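08/01/2023

Back at the Koltgate unit after the break, and my shoulders have already filed a complaint. Summer holidays are meant to undo this sort of thing. I had the gloves on by mid-morning and by lunch I was holding my sandwich the way the robot would, three fingers and a thumb, as if the bread might get away.

Ifigeneia has drawn up a new list of jobs for us to show it. She writes them in cheerful green marker, which makes "lift item, move item, put item back" look like a party invitation. The grand total of demonstrations on the whiteboard now stands at 3,424. I did a fair slice of those before Christmas and I remember none of them fondly.

Spent the first stretch over the pale timber unit, trying to get the hand to come down where I wanted. My own hand knows where it is without being told. The robot's needs me to drive it there from a chair, watching a screen, with a delay just long enough to make me doubt my character. I kept going too far left, then too far right to make up for it. Dionysis says I steer like a man parking a caravan. He is kind enough to say it only when my headset is on, and loud enough that I hear it anyway.
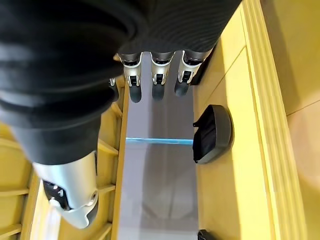

Why not just write the movement out in code and skip all this?

Because a written movement only suits the one spot it was written for, and things get shifted. If we show it the same job many times, with the objects a bit out of place each time, it has some hope of coping when they are somewhere new.

That is more or less what I told Mum on the phone at Christmas when she asked what I do. She said it sounded like teaching Uncle Des to use the dishwasher. I said Uncle Des doesn't keep a log.

Þórey came over from the Pluvstead office in the afternoon to see how the sessions run. She wanted a go, naturally. Everybody wants a go, and then they find out about the thumb. The thumb is the whole job. The fingers more or less look after themselves, but the thumb has opinions, and if you close it a touch early you push away the very thing you were hoping to pick up. She lasted two tries and handed back the gloves with great dignity.

My better work today was on handles. A handle is a gift compared with a block or a bit of cloth - it has an obvious place to be held, and even I can find it. The trick Evangelia taught me is to stop looking at the fingers altogether and look at the place between them. Slow down just before you close. Breathe out. It's a lot like golf, which I am also bad at.

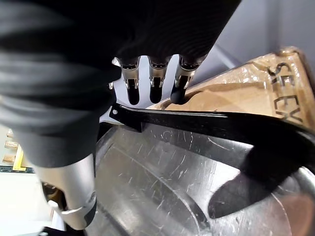 She's strict about the slow part, too. If I rush the last bit, the recording has a rush in it, and the robot will learn that as faithfully as everything else. It has no idea which of my habits are skill and which are me wanting a cup of tea. Evangelia reckons she can tell whose sessions it has been trained on by the way it hesitates. Apparently mine gives a small wobble before it commits. I'd like to be insulted but I have seen myself at a buffet.

We threw out roughly 80 of last year's recordings while we were at it, mostly ones where somebody stopped halfway and forgot to mark it. A few were mine. In one the arm hovers for ages while I am plainly having a conversation with someone about parking.

Despina wants us to try the guided way in March, where you hold the arm itself and walk it through the job, no gloves or headset. I'm for it. You'd feel the weight of things, for a start. Dionysis is against, on the grounds that he'd have to stand up.

Packed up late. Have asked for a chair that goes lower, and been told to fill in the form again. Must remember to ring the physio, and to take the spare glove liners home for a wash as they are getting beyond a joke.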